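Projet Toddale -- point d'avancement pour le financeur
Lot 2, manipulation de textiles en chambre
9 avril 2024
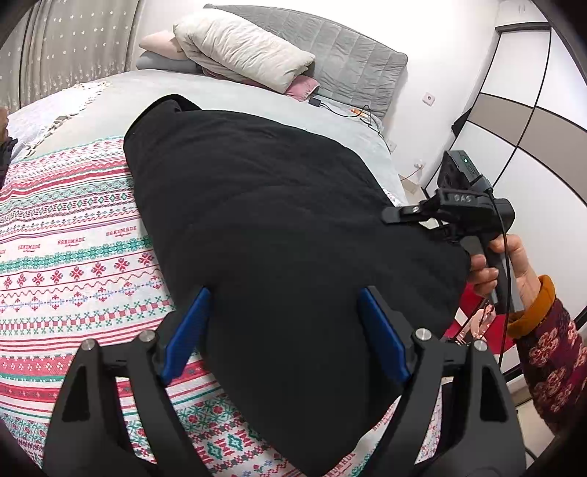 Lot 2, tâche « linge sur lit » : tissu noir sur jeté à motifs, deux pinces tenues à la main.

Version courte, la version longue suivra avec les annexes. Je réponds surtout à la question posée à la dernière revue : est-ce qu'une machine peut ranger une chambre aujourd'hui, oui ou non. Pour le linge, non. Pas sans quelqu'un à côté.

Où on en est

Collecte : 3,197 démonstrations enregistrées depuis décembre, toutes tâches textiles confondues. Objectif du lot atteint en volume. Pas en variété -- trop de serviettes, trop de torchons, pas assez de pièces épaisses et molles. On corrige depuis trois semaines : polaires, plaids, pulls, housses. Les chambres aussi, on a arrêté de tout faire sur le même matelas nu. Vrais lits, avec oreillers, jetés, chargeurs qui traînent sur le drap.

Tri : 512 démonstrations écartées. Principalement des prises où le tissu passe devant l'objectif au mauvais moment, et des fins de séquence coupées trop tôt. Consigne revue avec les opérateurs, ça va mieux.

Essais sur bras : 200 essais sur le banc de Girkirness, protocole inchangé par rapport au rapport précédent. Tâche complète (saisir, étaler, plier en deux, poser au bout du lit) réussie 109 fois. Un peu plus d'un essai sur deux donc. C'est mieux qu'en décembre mais on est loin du seuil fixé dans la convention.

Ce qui marche

Saisir un coin déjà visible. Tirer à plat. Plier une serviette rectangulaire, même mal posée au départ. Le passage d'un lit à l'autre ne fait presque plus chuter les résultats, c'était la grosse crainte au démarrage.

Le geste à deux pinces rend bien aussi : une tient le bord, l'autre travaille plus bas. Les opérateurs le font d'instinct et la politique apprise le reproduit assez proprement. À une seule pince on n'obtient rien de bon sur les grandes pièces, on a abandoné cette variante.

Ce qui ne marche pas

Le noir. Un tissu noir mat en boule, le système ne trouve pas le bord. Il pince au milieu du tas, soulève, repose, recommence. Une personne trouve le coin en tâtant, nos pinces n'ont aucun retour tactile.

Les fonds chargés. Jeté à rayures, losanges, flocons : le modèle prend parfois une bande du motif pour un bord de tissu et va pincer le jeté. Deux fois il a tiré le jeté avec le linge, tout est parti par terre. Avec du noir par-dessus un motif c'est curieusement un peu moins grave, le contour se détache, mais le problème des plis internes reste entier.

Les câbles. Pas traité du tout. Pour l'instant on les retire avant chaque essai sur bras. À domicile personne ne va le faire, il faudra bien s'y attaquer. Pas chiffré dans le budget actuel.

Les vêtements à manches. On avait promis un premier résultat, il n'y en a pas. Reporté au lot 3.

La vitesse. Un adulte plie un plaid sans y penser. Le bras met plusieurs minutes, reprises comprises. Pour un usage en hôtellerie c'est éliminatoire, pour de l'aide à domicile ça se discute.

Côté partenaires

Daster : deuxième livraison de patins reçue, meilleure accroche sur la polaire, glisse encore sur le satin. Facture en attente de visa chez nous, je relance.

Chuensuk : volet boutique (remise en pile des articles dépliés en rayon). Visite faite, accord de principe pour enregistrer avant ouverture. Les tables de présentation sont plates, bien éclairées, articles presque tous du même type. Franchement c'est là qu'on aura quelque chose de montrable en premier, avant la chambre. Je propose d'avancer ce volet si vous êtes d'accord, sans toucher à l'enveloppe globale.

Budget

Consommé conforme au prévisionnel, sauf indemnités des opérateurs : léger dépassement, les séances en logement réel prennent plus de temps que celles du labo (trajet, installation, remise en état de la pièce). Compensé par le matériel non acheté. Tableau détaillé en annexe B.

Suite

-- compléter la collecte sur tissus sombres, deux logements de plus
-- tester un éclairage rasant pour faire ressortir les plis
-- relancer une série d'essais à Girkirness, même protocole, pour comparer
-- trancher sur les câbles : dedans ou hors périmètre

Décision attendue de votre part sur ce dernier point et sur le volet boutique. Si possible avant la commande des prochains patins, le délai fournisseur est long et les deux usages ne demandent pas la même gomme.

Annexes A (protocole) et B (dépenses) envoyées séparémment.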